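Drisholm notebook – booklets and recipe cards
November 2025

Picking up where I left off, which was in the middle of the Allitz pile with a cold cup of coffee. For anyone reading over my shoulder: these are the little cookbooks that came free with Allitz stoves, plus the ones Kiss gave away for baking powder and custard labels. We have 97 of them on the list now. Lensa found the last few inside a folder marked "gas safety," so I am not promising that number will hold.

I spent most of the morning on the order of things. I had been sorting by year, and it just doesn't work, half of them have no year at all! The Kiss ones are the worst. They kept the same cover for ages and changed the prices inside, or the address for sending in your labels, and that's all you get. Shewit said to stop fighting it and sort by what the booklet wants you to buy. So now there's a stove group, a baking powder group, a custard group, and a group I've labeled "everything with gelatin" until somebody comes up with a grown-up name.

It works much better for the school sessions too. If you lay the stove booklets side by side you can see the pitch shift. The early ones are all about heat you can trust and not burning your arm. Later it's time, time, time. Dinner while you do something else! There is a two-page spread in the Allitz "Timer Book" where a woman in a coat comes in the front door and the roast is done, and she still has her gloves on. I love it. I want it to be the first thing the kids look at, before we tell them a single thing about who was going out to work and who wasn't.
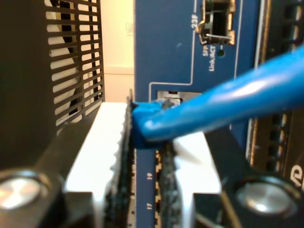 Scanning went fine up to lunch and then I lost a batch of the custard group on the way into Plenance. The pages were on the scanner's own drive, so no harm done, only an hour of my life. What I should have done first (writing it down so I do it next time): look at the network end before blaming the catalog. Go to the switch with the blue front and check that the blue Ethernet cable is seated, then try one page, then try the rest. I went at it backwards, restarted Plenance three times and wrote Bereket a slightly rude message that I have since apologized for. He says Plenance will also time out if you upload more than one booklet in a go, so keep it to one.

File names, since we had four people doing it four ways: group, then maker, then the short title, then page. No spaces. Covers are page zero. Back covers get their own page number like anything else, and please do scan them, the back covers are where the coupons are. Somebody skipped the back covers on the first Kiss batch. It was me.

On to the cooking. Salamatu wants one recipe that a class can make in a single period without an oven, and we've been going around in circles on it since October. The stove booklets are out for obvious reasons. The gelatin ones need to sit overnight, and some of them have fish in. That leaves custard, and the one I like is "Kiss Quick Trifle for the Lady Who Has Been Out." What a title. You could teach the whole hour on the title.

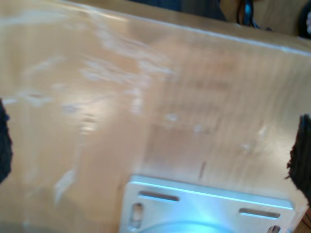
The trouble is the amounts. It asks for "one small packet" of Kiss custard powder and there hasn't been a small packet of that in decades. Lensa went through the ads looking for a printed weight and found one at last, in tiny type on a coupon (back cover! see above). So I could finally work it out properly, and the first test batch went like this:

Custard powder, the full packet weight from the coupon, milk as the recipe says. Set like a tire. You could have turned the bowl over and carried it down the street.

Second batch, same powder, more milk, and I stirred it the whole time and didn't answer the phone. Much nicer. A bit pale next to the drawing in the booklet, which is the yellow of a school bus, but I don't think any custard has ever been that color in real life.

Sponge: 160 grams of plain store-bought sponge was plenty for one bowl. The booklet says "yesterday's cake," which I think is a lovely thing to ask the class about. Who baked it? When, if she's been out? Salamatu got excited about this and wrote two pages of questions on the spot, and I had to ask her gently to get it down to a handful.

Fruit: canned peaches. The recipe says "fruit as liked," but the drawing shows peaches and so does every other drawing in every other booklet.

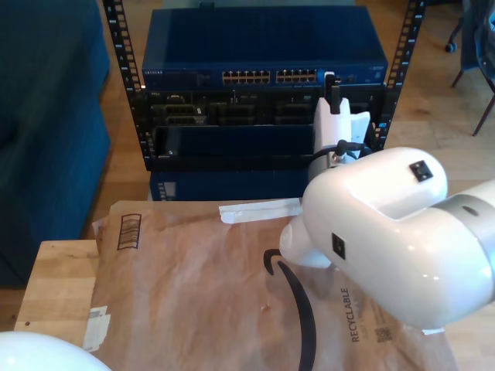 I also want to get down what Sebastián said over lunch before I lose it. He thinks we're reading the ads too much as if they describe what people did. An ad for a quick pudding tells you somebody at Kiss hoped there were women in a hurry with money to spend, and it doesn't tell you how many of them there were or if they bought the stuff. Fair enough. He'd like something from the other side in the pack, like handwritten notes. And we do have those! Several of the Allitz books are scribbled all over. One has "no" written next to a liver loaf, underlined twice. Another has the timer page crossed out and "does not ring" in pencil. I'd put that one right next to the lady in the gloves and let the students get on with it.

Shewit's worry is that the handwriting is hard to read for a twelve-year-old, and for me too if I'm truthful about it. So we type out the notes underneath, keep the spelling as it is, and put a question mark in brackets wherever we're guessing. No tidying up. If it says "tabelspoon" it stays "tabelspoon."

I did a quick tryout of the opening page on my nephew, who is thirteen and not easily impressed. He went straight past the slogan and asked why there wasn't a man in any of them. There is one, I went back and checked, he's at the table with a napkin on. So that's a question for the sheet, and it's better than most of mine. 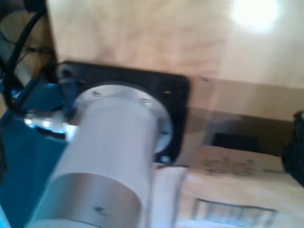
Silver flange on the black square plate, with three of the rim screws showing.

Still open, in no special order:

The title for the gelatin group. Bereket's suggestion was "Things That Wobble" and I'm warming to it.

Duplicates. We have two copies of the Timer Book and I'd taken them for the same printing, but the price of the stove is different on the inside cover. Scan both, enter both, and put a note on each pointing to the other. Lensa, can you look whether the pictures match all the way through? I got as far as the soups.

Allergy line for the trifle. Milk, egg and wheat in the sponge, and read the label on the custard powder the school ends up buying, they're all different.

The translation of the jingle. It rhymes in the original and mine doesn't, and I've tried it with "stove" at the end of the line and then you're stuck with "clove." Could we just print it plain and say it rhymes?

Salamatu's sheet is due back to me with the shorter list. I've put the rest of the second batch in the fridge on the top shelf, labeled, help yourselves, and please rinse the bowl because I need it for batch three.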